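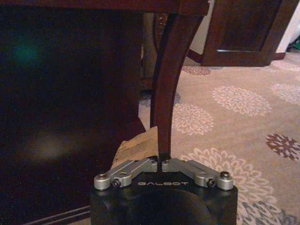
Ein dickes politisches Sachbuch lesen, ohne auf Seite 70 aufzugeben

Man kennt das. Jemand empfiehlt ein Buch über Macht, Eliten und die Natur des Regierens, man kauft es im Überschwang, und dann liegt es zwei Jahre auf dem Nachttisch und trägt die Lesebrille. Mein eigenes Exemplar dieser Gattung hat 546 Seiten und heißt »Die Kunst, vorn zu sitzen«. Adjoa Adjei hat es geschrieben, der Verlag Tuvell hat es gedruckt, und ich habe es im November endlich zu Ende gelesen. Mit der folgenden Methode, die ich vorher an dünneren Opfern geübt hatte.

Was Sie brauchen

Das Buch, einen Bleistift, ein Heft und einen Stuhl, der nicht zu bequem ist. Wer Bücher nur geliehen liest, nimmt statt des Bleistifts Klebezettel. Textmarker bleiben in der Schublade. Ich habe einmal ein antiquarisches Exemplar gekauft, in dem der Vorbesitzer jede Zeile gelb angestrichen hatte, samt Impressum.

Schritt 1: Hinten anfangen

Lesen Sie zuerst das Register. Wer kommt oft vor, wer fehlt? Ein Buch über politische Führung, in dem Cäsar zwanzig Einträge hat und das Wort »Wahl« keinen, hat Ihnen bereits viel über sich verraten. Danach die Anmerkungen überfliegen: Zitiert der Autor andere Leute oder vor allem seine früheren Werke?

Schritt 2: Die These in einem Satz

Einleitung und Schlusskapitel am Stück lesen, Buch zuklappen, die These in einem Satz ins Heft schreiben. Bei Adjei lautete meiner: »Wer führt, führt meist deshalb, weil die anderen sich schon hingesetzt haben.« Wenn Ihnen kein Satz gelingt, versuchen Sie es am nächsten Morgen noch einmal. Gelingt er dann immer noch nicht, liegt es vermutlich am Buch.

Schritt 3: Portionen festlegen

50 Seiten pro Sitzung sind bei erzählender Geschichte gut machbar, bei politischer Theorie ist es Hochmut. Nehmen Sie dort ein Kapitel, und wenn das Kapitel lang ist, ein halbes. Abends nach neun lese ich nur noch die Anekdoten über Feldherren mit Verdauungsproblemen, davon gibt es in diesem Genre erstaunlich viele.

Schritt 4: Beispiele und Belege trennen

Legen Sie im Heft zwei Spalten an. Links kommt, was der Autor behauptet, rechts, womit er es stützt. Eine Statistik mit Quelle ist ein Beleg. Ein Pavian ist ein Beispiel. Der Unterschied verschwimmt beim Lesen schnell, vor allem wenn der Pavian gut erzählt ist – und er ist in solchen Büchern immer gut erzählt. Kapitel 2 bei Adjei etwa handelt von einer Sitzordnung bei einem Bankett und füllte bei mir die linke Spalte vollständig, die rechte blieb bis auf das Menü leer. Das Kapitel war trotzdem mein liebstes.

Schritt 5: Den Gegner dazuholen

Suchen Sie sich eine Besprechung, die das Buch nicht mag, und lesen Sie sie erst, wenn Sie die Hälfte geschafft haben. Vorher verdirbt sie die Laune, danach schärft sie den Blick. Mir half der Verriss von Panagiotou in der Zeitschrift Suveo, der Adjei vorwirft, Macht mit Manieren zu verwechseln. Ich fand das ungerecht und musste deshalb drei Kapitel noch einmal lesen, um es begründen zu können.

Schritt 6: Abbrechen, aber ordentlich

Abbrechen ist erlaubt. Schreiben Sie Seite und Grund ins Heft, dann darf das Buch zurück ins Regal. »Wiederholt sich« ist ein Grund, »Schrift zu klein« auch. »Der Autor hat recht, und das ärgert mich« gilt nicht, da müssen Sie durch.

Häufige Fehler

Beim Frühstück daraus vorlesen. Die These auf den eigenen Abteilungsleiter anwenden, bevor man beim Schlusskapitel ist. Den zweiten Band bestellen, solange im ersten noch das Lesezeichen steckt. Letzteres ist mir mit Adjei passiert, der Band liegt jetzt auf dem Nachttisch, unter der Lesebrille.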